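Shape and Color Blocks: Gallery and Notes
Rombridge Toy Library, posted 16/12/2022 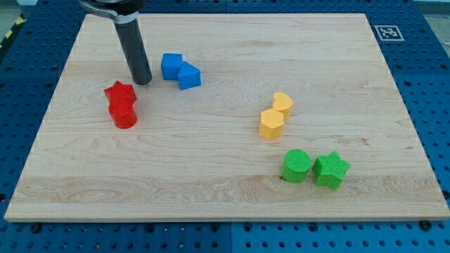 Eight blocks, four color pairs, one maple board. The blue cube and the blue prism nearly touch; the red star stands just behind the red cylinder.

We keep getting asked whether small colored blocks are worth the shelf space. The sellers have no doubts at all. A typical listing will tell you that a handful of painted shapes builds logic, patience, early math and a calm home. I have read a lot of those listings and I would like to see where the calm home comes from. Blocks are fine. They are also blocks.

About the arrangement
Pairing by color is the first thing most people do with a mixed set, adults included. It looks tidy and it takes very little thought, so I'm not convinced it deserves the word "activity" on a box. What I like better is that the two pieces in a pair don't have to match in shape. A cube next to a prism, a star next to a cylinder: same color, and almost nothing else in common. If a child wants to argue that the pairing is wrong and the flat-topped things should go together, let them argue. That is more interesting than anything printed in the leaflet.

About the shapes
The five-pointed star is the piece everyone picks up first and the one I trust least. You can lay it flat, but there isn't much you can do with it afterwards except put something on top. The cylinder is the better builder, and it will also be the one you find under the couch.

The triangular prism gets sold as a roof. Fair enough, it makes a decent roof. The trouble comes when the cube it's supposed to sit on is a different width, and in cheap sets it often is. Put the two side by side on something flat before you believe the word "compatible."

Rounded edges on a cube are described as a safety feature in every catalog we get. Maybe. They also make a tall tower harder to build, and the catalogs leave that out.

About the board
I have a soft spot for a plain wooden board under loose pieces, and I'll admit it's mostly looks. Pale maple shows strong colors well. The grain in the one above runs straight across for the most part, then goes dark and swirly toward the lower left, and I would take that over a printed play mat. Would I pay extra for it? No. A board gives you an edge to stop at, which keeps a game in one place. A baking sheet does the same job and you already own one.

Anyone who tells you a board like that "guides attention" should be asked how they measured it.

About the price
The Kang set we were offered in January came to $40 with a cloth bag. The bag was nice. The Sumik set cost less and had no bag, and after a season of lending I couldn't tell you which one people preferred, because most returned slips just say "good" or have juice on them. The supplier in Ferbridge says 4,000 families use the Sumik blocks. I asked how they knew and got sent a discount code.

There is also a 900-piece tub on the market. I can't think of a household that needs it. A few pieces in a few colors will get you sorting, lining up, stacking and knocking down, and you can put them away before dinner.

Things we were told, and what I make of them

"Teaches color names." Someone talking to the child teaches color names. The block is something to point at.

"Open-ended play." Sometimes. Sometimes it's the same row of blocks every day for two weeks.

"Suitable from age 4." Check the size of the smallest piece yourself and look at how hard your own kid still chews on things. The number on the box doesn't know your kid.

"Heirloom quality." Ask again when the paint has been through the dishwasher, where it should never go and where it will certainly end up.

Borrowing
Block sets go out for two weeks and can be renewed once if there's no waiting list. Boards are lent separately, so please ask for one at the desk if you want it. Count the pieces with us when you pick up a set, and again when you bring it back. Wipe with a damp cloth only. If a piece is missing, tell us; we have a drawer of odd stars and can usually find you something close, though I can't promise the color.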